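Cutton museum to sort 2000 buried fragments by hand, and asks for more money to do it

29 June 2025

The Cutton Local History Museum says it will spend the summer going through the contents of 13 crates that have sat in its basement since the Allen Street sewer dig, and it wants the city to pay for a second round of work before the first is done.

The crates hold close-packed bags of what the museum calls "small slender finds": bits of clay pipe stem, bone, slate pencil, twig and whatever else came out of the trench looking longer than it was wide. The museum's own inventory puts the total at 2000 pieces. The inventory was made from the bag labels, though, and a note on its first page concedes that the bags have never all been opened.

The sorting is being called the Prundomen Project, after the brickworks that stood on the site until it burned down. According to a four-page plan posted on the museum's website, every piece will be laid out on a white table, looked over from all sides, given a number and put in one of 4 groups: clay, bone, mineral or plant. Anything that can't be placed goes in a tray marked "pending."

That tray may fill up fast. In a trial run in March, the museum went through a single bag of 20 pieces and left more than half of them unassigned. The plan describes the trial as "encouraging." It doesn't say what a discouraging one would have looked like.

Part of the trouble is that after a long time in wet ground, many of these things end up looking much alike. They turn the same washed-out tan, they pick up the same specks and pits, and the ends wear down. A twig can pass for a pencil and a pencil can pass for a piece of bone, at least until somebody puts it under a lens or scratches it, and the museum would prefer not to scratch anything.
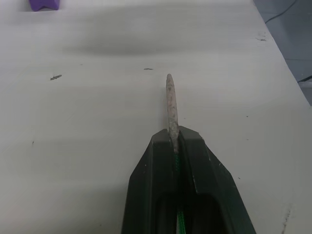 A slender piece, pale beige and mottled, with a rounded tip. Stick, twig or chalk? By eye it is hard to say.

The museum has big hopes for the collection anyway. Its plan says the finds could "rewrite the story of daily life" at the brickworks and show that workers' children were taught to read and write on the grounds. The case for this rests mostly on the slate pencils. The trouble is that the plan doesn't give a number for the slate pencils, and the trial bag produced only one that the museum was willing to call certain.

There is also the matter of where the pieces came from. The sewer trench cut through the old brickworks yard, but it also ran across a lot that was used as a dump for many years afterward, and the bags were labeled by day instead of by depth. A piece of chalk from the trench could have been dropped by a brickmaker's child. It could just as easily have been thrown out with the trash two generations later, or lost by someone on the digging crew.

Kollár, the engineering firm that ran the dig, handed over its site notebooks with the crates. The museum says they are "being consulted." They are not on the website with the rest of the papers, and a request to see them had not been answered by the time this item was posted.

The first round of sorting is already paid for out of the museum's regular budget. The second would cover lab tests on the pending pieces, plus a display case in the front hall – the case being the larger of the two costs. No price has been made public for either one. The city's culture office says it has received the request and will look at it in the fall.

It might do well to wait for the results. If most of the bags turn out to be twigs, a display case is a lot of glass to put around them. If they don't, the museum will have a far better argument than it has now, and the crates have kept this long without anyone being in a hurry.

The sorting room will be open to visitors on weekday afternoons while the work goes on. Admission is free, and the museum asks that bags be left at the front desk. Updated totals for each of the groups are to be posted at the end of every month, with the pending tray listed separately.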